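생활 속 정리와 보관 6주차 강의 노트
주제: 통을 사기 전에 생각할 것들

지난주에 냉장고 이야기를 하다가 시간이 다 가버려서, 오늘은 미뤄둔 "통" 이야기부터 할게요. 저는 이 주제를 제일 좋아해요! 수강 신청하신 분이 30명이나 되니 오늘은 질문을 쉬는 시간 전에 한 번, 끝나고 한 번 받겠습니다.

1. 수납은 용기보다 목록이 먼저

제가 Jurkmont 창고에서 처음 일할 때 똑같은 실수를 했어요. 선반이 지저분해 보이니까 통부터 잔뜩 주문한 거죠. 막상 넣으려고 보니 긴 물건은 안 들어가고, 작은 물건은 바닥에서 굴러다니고… 결국 품목을 종이에 다 적어봤더니 108가지였습니다. 그중 매일 꺼내는 건 16가지뿐이었고요. 자주 쓰는 것만 따로 묶었더니 나머지는 급할 게 없더라고요.

그래서 여러분도 오늘 집에 가시면 서랍 하나만 골라서 목록을 써보세요. 서랍 하나면 돼요. 집 전체를 하려고 하면 금방 지칩니다(제가 해봐서 알아요).

2. 열린 통과 뚜껑 있는 통

열린 통은 손이 한 번 덜 가요. 매일 쓰는 물건, 여럿이 같이 쓰는 물건은 웬만하면 열린 통을 권합니다. 대신 먼지가 앉으니까 철 지난 옷이나 침구에는 안 맞아요. 뚜껑 있는 통은 쌓기는 좋은데, 맨 아래 통을 꺼낼 일이 꼭 생기죠. 저는 뚜껑 있는 통은 두 단까지만 쌓습니다.

벽이 아래로 갈수록 좁아지는 통은 살 때 조심하세요. 입구 치수만 보고 샀다가 바닥에 상자가 안 들어가는 경우가 많거든요. 지난 학기에 어떤 분이 입구 폭 37cm만 믿고 사셨다가 서류 상자를 도로 들고 가셨어요. 바닥 치수를 꼭 재세요, 꼭! 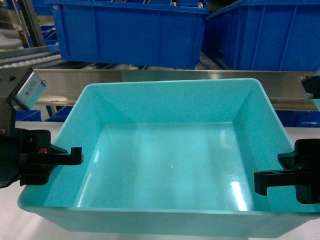
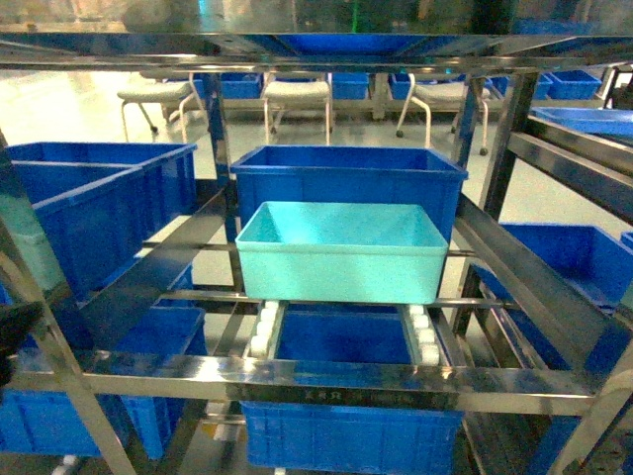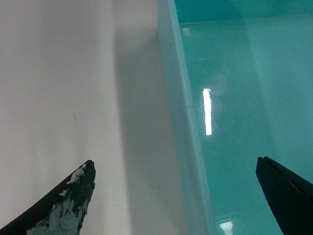
그림 6-1~6-3. 청록색 플라스틱 통. 가운데 그림은 파란 통들과 함께 선반에 놓인 모습.

3. 색으로 나누기

색 구분은 편하지만 욕심내면 망합니다. Dratport 매장 정리를 도울 때 색을 여덟 가지나 썼다가 저도 헷갈려서 벽에 붙인 표만 쳐다보고 있었어요. 요즘은 기본색 하나에 예외색 하나, 이렇게만 씁니다. 예외색은 "오늘 안에 처리할 것"처럼 뜻이 분명해야 하고요. 색을 구별하기 어려운 분도 계시니까 글자 라벨은 같이 붙여주세요. 라벨 글씨는 생각보다 크게 쓰셔야 합니다. 팔 하나 거리에서 읽어보고, 안 읽히면 다시 쓰기.

4. 먼저 들어온 것 먼저 쓰기

선입선출이라고 하면 거창한데, 집에서는 새로 산 걸 뒤에 넣는 습관이 전부예요. 선반이 깊으면 이게 잘 안 되죠. 그럴 땐 선반 깊이에 맞는 긴 통을 하나 두고 통째로 당겨서 뒤쪽에 채우면 됩니다. 저희 집 통조림 칸이 그래요. 2월에 한 번 뒤집어엎었는데 같은 참치 캔이 끝도 없이 나와서 한동안 참치만 먹었습니다.

5. 과제

서랍이나 선반 한 칸의 품목 목록, 바닥 치수와 높이, 그리고 꺼내는 횟수를 매일/매주/가끔으로 표시해서 한 장으로 내주세요. 손글씨도 괜찮아요. 제출은 2025년 8월 8일까지, Trevaskis 강의실 앞 상자에 넣으시면 됩니다. 통은 아직 사지 마세요! 다음 주에 각자 목록을 펴놓고 크기를 같이 골라볼 거예요. 줄자도 하나씩 챙겨 오시고요.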